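Prindden Inline Sediment Filter, whole-house

Prindden says this filter will handle any well in the county. We sell it, and we'd still ask you to test your water first. It catches sand, silt and rust flakes. It does nothing for nitrates, hardness or that egg smell, whatever the old brochure claimed.

The rated life is 2,445 gallons per cartridge. Ours at the Tillport counter clogged at almost 610, on a well that runs cloudy every November. Cleaner wells may do better – we haven't seen the maker's test data, and we did ask.

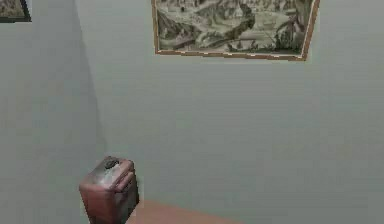

What you get

Housing, one cartridge, wrench and wall bracket. The bracket screws are short, so buy longer ones. Maximum pressure is listed as 200 psi. We wouldn't go near that on old pipe.

Spare cartridges

Part 317. The Ponska cartridge costs less and fits the same housing, though the seal feels thin to us.

Questions go to Mirela Rocha at the parts desk. Opened cartridges can't be returned.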